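Skidach Hand Kit: README and data card

Search this project Go

Revised June 2021. Maintained by Ching-wen Poon and Jérémie Pruvost.

## What you get

Skidach is a hand-held gripper kit from Drimbridge for recording household manipulation at the pace people really work. You hold it, you do the chore, and the recording comes out ready for training. We've been using the kit on laundry for a season now and we love it! The sample set in this repository is our way of letting you try the format before you order anything.

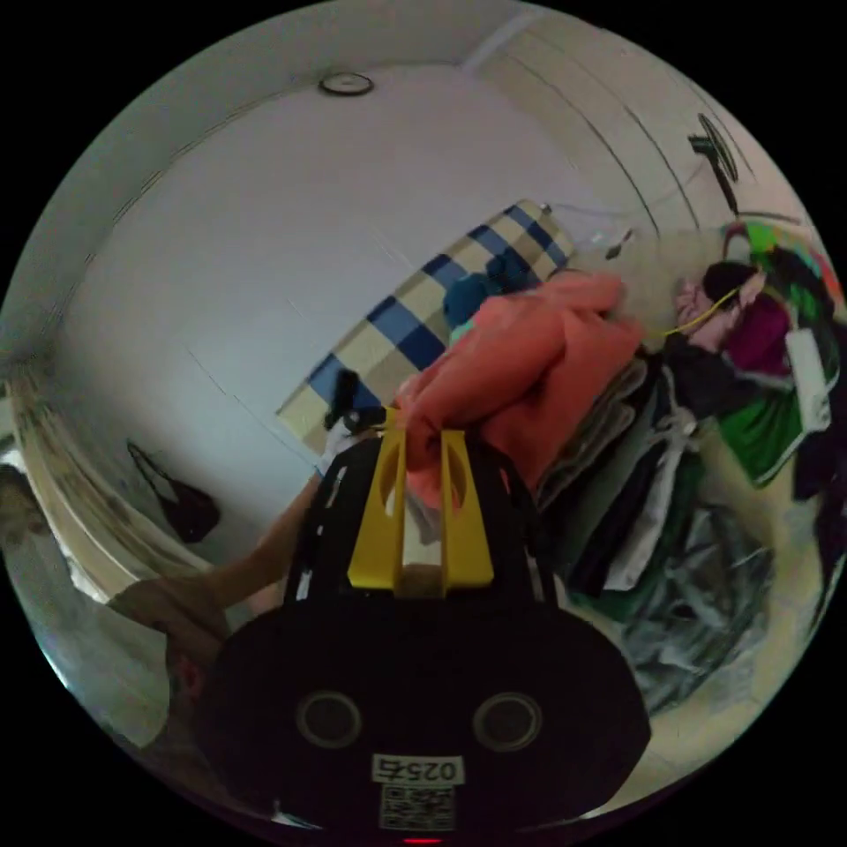 Laundry is a wonderful stress test. Cloth folds over on itself, hides its own edges and never lands the same way twice, so a gripper that copes with a shirt sleeve will usually cope with a box. The sample set has 300 episodes of bedroom tidying, 45 of them held back for evaluation. Everything was recorded in furnished rooms with ordinary clutter, and we left the clutter alone (please don't crop it out, it's half the fun).

## Files

- episodes/ holds one folder per recording
- splits/ has the train and evaluation lists
- notes/ has our free-text remarks, spelling mistakes included
- tools/ has the Vornex reader and a small viewer

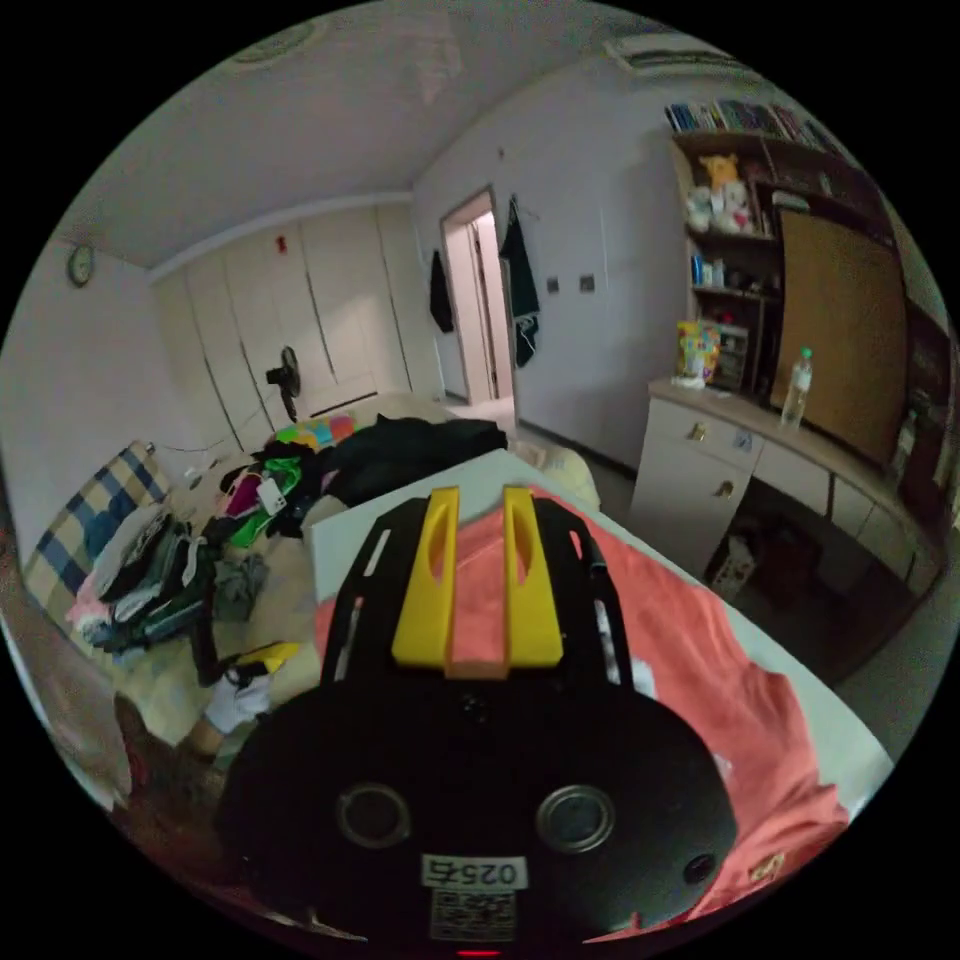 The reader loads an episode in one call and gives you frames and finger opening on the same clock. Run the viewer first. Scrubbing through a few episodes will teach you more about the data than this page can, especially how much the view swings when someone leans across a bed.

## Picture quality

The view is circular and very wide. Straight walls bow near the rim, and we ship the frames that way. If your model wants flat images, tools/flatten does a decent job in the middle and a poor one at the edges. 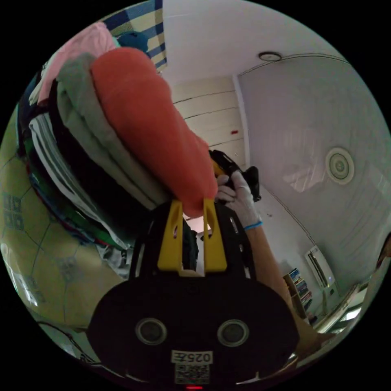
Yellow fingers at an orange-red folded garment, with a gloved hand close by.

The full set, licensed separately through Lehner, has 2,550 episodes and adds kitchens. Same layout, same reader, so anything you write against the sample should run on it unchanged.

## Known issues

Seams on thin cloth are hard to make out under ceiling lights. Episode 32 has a gap in the finger opening channel and we haven't decided whether to patch it or drop it. A fix for the viewer's slow start is planned for September.
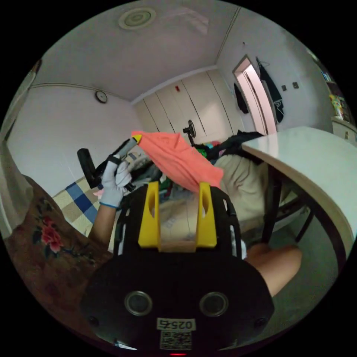
## Category: Soft goods / Garments

Labels are per episode, with one verb and one main item. "Move" and "fold" are the easy ones. "Sort" gets used whenever several garments are handled in turn, and two of us labeling the same episode don't always agree on it. Both labels are kept where that happened. Send us corrections, we read every one and enjoy arguing over them!

Contact: Skidach data desk, Drimbridge | © 2021 Drimbridge | Back to top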